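Brustel Tattoo Aftercare Balm, 4 oz

Unscented balm for new tattoos and healed work. Comes in a flat tin with a screw lid. Also sold in a 7 oz tub for studios.

Brustel is made in small batches from shea butter, sunflower oil, beeswax and calendula. It has no petroleum, lanolin or added color. It goes on thin and does not leave a heavy shine. Full sleeves and back pieces will use up most of a 4 oz tin during healing. A forearm or ankle piece will use far less.

How to use
Wash your hands first. Clean the tattoo with mild soap and lukewarm water, pat dry with a paper towel and wait until the skin no longer feels damp. Rub in a very small amount two or three times a day. If the skin looks greasy, wipe some off. Do not use under a sealed film bandage.
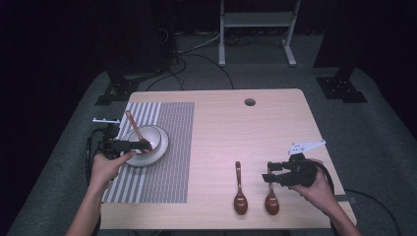
White bowl and wooden spoon on a striped placemat.

Keep the tin below 80 degrees if you can. Balm that has melted in a car can turn grainy when it sets again. It is still fine to use.

Not for use on piercings. For those, see the Ullero saline spray.

Studio orders
The 7 oz tub ships in cases of 4. Studios with an account can mix balm, green soap and Natness stencil gel in one order. Contact Kátia Brandão for account pricing.

Customer reviews

Santeri Kauppinen
Used it on a calf piece. No smell, which I wanted. Lid is stiff.

Rosimeire Siqueira
Second tin. The first one lasted through two small tattoos and I used the rest on my elbows.

Last updated June 3, 2026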